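Search this site Go

Bench arm, shared workshop at Lolcombe
Inspection checklist with comments
Checked 07/05/2024 by Rebecca Caruso, second person Rawiri Ashby

The arm is the six-joint one on the Grolstead plans with our own parallel gripper and a wrist camera. Reach with the gripper on is 805 mm, measured from the centre of the base. Go through the list in order. Items 1 to 3 are done with the power off and the plug lying on the bench where you can see it.

1. Base and clamps
Four clamps tight, no rocking when you push the upper arm sideways by hand.
OK. The back left clamp had half a turn left in it. Rawiri put a paint mark on each clamp screw so a loose one shows up. If the marks don't line up, tighten the clamp and write it down.

2. Cables
No cable crosses a joint without slack. Strain relief at the shoulder and the wrist. No bare copper anywhere.
FIX BEFORE NEXT USE, now done. The camera cable was rubbing on the elbow cover and the outer sleeve had gone shiny. Re-routed through the second clip. I turned the elbow by hand to both ends of travel and it stays clear. The spare cable in the drawer is the short one and won't reach, so don't bother with it.

3. Gripper
Finger bolts snug. Both pads flat and stuck down at the corners. Fingers open and close by hand without catching.
OK. Bolts checked with the small hex key. Don't use the long-handled one on these, we have already pulled a thread with it. Housings have no cracks that I can find with a torch. Gemma Greco is printing a second pair of fingers and they need their own check before they go on.

4. Emergency stop
Press it with the arm moving slowly. All joints must stop, and the arm must not start again when the button is released. Do it twice.
OK both times. With the arm stretched right out the shoulder sags a little once power is cut. It did this last time as well. Keep hands out from under it, including when you are the one pressing the button. The button lives on the operator's side of the bench, on its bracket. It was on the floor when I came in.

5. Speed limit
Tool speed capped at 300 mm per second in the settings file. Look at the file, don't go from memory.
NOT OK when first checked. The cap had been taken off for somebody's timing run and never put back. It is back at 300 now and Ada Mazza has made the start-up screen show the figure in large type. If you need it faster, two people present and the cap goes back on before you leave.

6. Marked area
Yellow tape on the floor, whole line visible, nothing stored inside it.
OK after moving a stool and a bag of offcuts. The tape near the drill press is lifting. Somebody please bring a new roll, the Demness hardware shop stocks the wide one.

7. Work surface
Table clean, matte side up, no tools in reach of the arm. Only the items for the task.
OK. Keep to light things for now: foam letters and the round white plate. Songül Canpolat asked about using the ceramic mugs from the kitchen. No, wait until the grip force is sorted (item 8). Check foam letters for torn edges and bin any that leave crumbs, they get into the finger slides.

8. Grip force
Close on the foam block at the lowest setting. The block should be held and should come out with a gentle pull.
PARTLY OK. It holds and lets go as it should at the lowest setting. One step up it squeezes harder than the notes from Fontana say it ought to. I have not worked out if that is the motor or the current setting. Use the lowest step only. I've taped over the dial.

9. Camera and start position
Lens wiped, picture live on the screen, both fingers in view, arm goes to its start position without passing over the operator.
OK. Picture was slow to come up the first time and fine after a restart. The start position has been moved up a bit so the fingers clear the rim of the plate. If you load an old settings file you will get the old, lower position, so check the file name.

Still to do
Second pair of fingers (Gemma).
Grip force above the lowest step (me, and Ada if she has time).
Floor tape.
Label for the mains switch. The handwritten one has faded.

Comments

Rawiri Ashby: I'd like item 4 done at the end of a session too. The button bracket gets knocked and the plug behind it can work loose. It adds a minute.

Rebecca Caruso: Fine by me. Added to the sheet on the wall.

Songül Canpolat: Can we run the letters onto the plate with the cap lower than 300? I'm still slow on the stop button.

Rebecca Caruso: Yes, set it as low as you like. Open the fingers all the way before you come down to the table, and keep your other hand off the surface until the arm is parked. 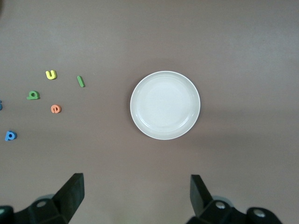 When you finish, park the arm, switch off at the wall and sign the sheet. Letters go back in the tub, plate on the shelf over the sink.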